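How to Sort and Store Loose Rubber Bands in a Clear Container
Last updated August 14, 2023

Most mixed rubber bands end up in a tangle because they are put away a few at a time, in whatever state they came off the last bundle. The procedure below covers emptying, checking, sorting and refilling a small container on an ordinary wooden work surface.
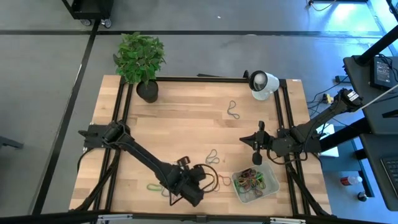 What you need

- A clear or translucent container with enough room to reach into
- A flat, light-colored surface, wiped clean
- A dry lint-free cloth
- A ruler marked in millimeters
- Cornstarch or plain talc, one level teaspoon
- A small paper bag for rejects

A pale butcher-block top works well. Green, blue, red and black bands all show clearly against it. Gray bands are the exception on a stone or metal bench, where they are easy to miss and tend to be left behind.

Step 1. Clear the surface

Remove anything with grit, oil or solvent on it. Natural rubber softens and turns sticky in contact with mineral oil, and a surface that was recently oiled should be left overnight before bands are laid on it. Wipe with the dry cloth. Do not use furniture polish.

Step 2. Collect the strays

Pick up loose bands before opening out the main pile. Strays have usually been stretched more recently than the rest, so lay each one flat and let it return to its natural loop. Ten minutes is enough. A band that stays in an irregular shape after that has taken a set and will hold with less force than a new one of the same size. Keep it for light bundles or discard it.

Step 3. Open out the tangle

Tip the container on its side and draw the pile out by hand. Do not pull on a single band to free it. Lift the whole mass, shake it lightly, and let the outer bands drop. Repeat until only the knotted core is left.

Work on the core with two fingers of each hand. Find a band that passes through only one other band and slide it back the way it came. Thin bands looped through thick ones are the usual cause of a hard knot. If a knot does not open within a minute, cut the thinnest band in it - the loss is small and the others are saved.

Step 4. Check each band

Stretch the band to twice its resting length and look at the outer surface. Reject it if any of the following applies:

- Fine cracks across the width
- A shiny or tacky patch
- A nick on either edge
- A flattened section that does not recover

Black and dark blue bands hide cracks. Hold these up to a lamp while stretched.

Step 5. Sort by size

Color is a poor guide to size in a mixed lot. Packs from different makers use the same colors for different lengths, and many assorted packs use color for appearance only. Measure the flat length, with the band pressed closed against the ruler and not stretched.

Three groups are sufficient for desk and packing work:

- Small: under 26 mm flat length
- Medium: 26 mm up to 60 mm
- Large: over 60 mm

Set aside wide bands of 6 mm or more regardless of length. They crush narrow ones when stored together. If color coding is wanted, apply it after this step, within one size group.

Step 6. Dust lightly

Put one group at a time into a dry paper bag with a pinch of cornstarch, close the bag and shake it. Tip out the bands and tap off the excess. The powder keeps the surfaces from gripping each other and slows new tangles. Skip this step for bands used on photographs or anything coated.

Step 7. Refill the container

Fill to two thirds at most. A container packed to the rim will spill bands whenever one is pulled out. Where all sizes have to share one container, put the large bands in first, then medium, then small. Sadao Hosoda, who wrote the first version of this page, preferred a folded card between the layers, and it does make the next sort shorter.

Storage conditions

Keep the container closed and out of sunlight. A clear wall makes stock easy to check, but it lets ultraviolet light through, so use a drawer or a closed cabinet if the room has large windows. A steady temperature of 14 to 18 °C is suitable. Keep bands away from electric motors and copper parts, both of which shorten their life - motors through ozone, copper by direct contact.

How often to repeat

Once a year is adequate for a container in light use. December is convenient if the bands are also used for year-end filing. In a packing area, check for cracked bands every three months and carry out the full sort when the pile no longer comes apart with a light shake.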